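Robots in pretend kitchens, an afternoon at Vanhove

Quick one as I've got a train at ten past six and want this down before it all runs together.

So, the Vanhove open day. Third floor, lift out of order, badge printer also out of order, my name written on a sticker in green pen. Fine. I went mostly for Enska, which is the name of their simulation setup, and a bit for the free lunch. Lunch was wraps. Moving on.

I'd expected a hall full of arms bolted to benches. There's one real arm, in a side room, and the queue for it was silly so I gave up. Most of the day was screens. Rows of them, each running a different made-up kitchen, with a gripper having a go at the things in it. Doors, knobs, racks. Each kitchen is thrown together by the software with its own colours and wall finishes, so you get combinations no sane person would live with. I loved them. Would happily have a coffee in half of them.

They said 4,000 kitchens generated so far, and 3,239 that passed whatever check they do for doors that can't open and drawers stuck inside walls. The rest get binned. I asked to see the binned ones and got a laugh and no answer, shame.

The view they put up on the screens is the one from the wrist, looking out past the fingers. Takes a minute to get used to. Everything is huge and too close and you loose track of which way up the room is.

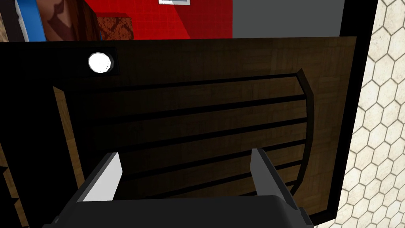

A couple of the renders, wrist view, fingers at the bottom in both.
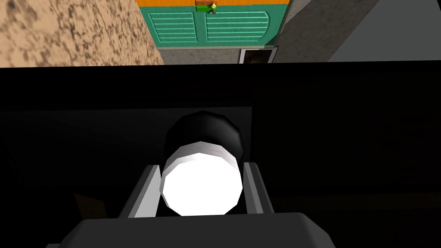
Lighting is a big thing for them. The talk before lunch (Esmont room, far too warm, blinds down) was nearly all about shadows. Dark surfaces especially. Their older runs were done under flat even light and the gripper got very good at kitchens with flat even light, and then you put it in a normal flat in the afternoon with the sun coming in sideways and it's hopeless. So now the lights get shuffled every time, harsh ones included. Made sense to me. I can't find the handle on my own oven with the light off.

Each attempt gets 120 seconds. Doesn't sound like much, feels like ages when you're stood watching one creep towards a knob. Somebody behind me was whispering "go on, go on" at the screen. We all were by the end tbh.

Asked about the real arm and how much carries over from the simulated stuff. Got a careful answer. Some of it, depends on the task, turning things is better than pulling things, ask again in September. I liked that they didn't oversell it. The Cleten stand downstairs was the opposite, all big video and loud music, and when I asked what happens if the door sticks the chap gave me a tote bag.

Almost 329 people signed up apparently, which is an odd number to put "almost" in front of but that's what the welcome slide said. Felt like fewer. Teh coffee ran out at two regardless.

Stuff I forgot to ask: how long one kitchen takes to generate, whether anyone ever picks the colours by hand, and if the wrist view is all the gripper gets or if there's a second camera somewhere. Will email. If you went and know any of this, comments are open.

Right, train.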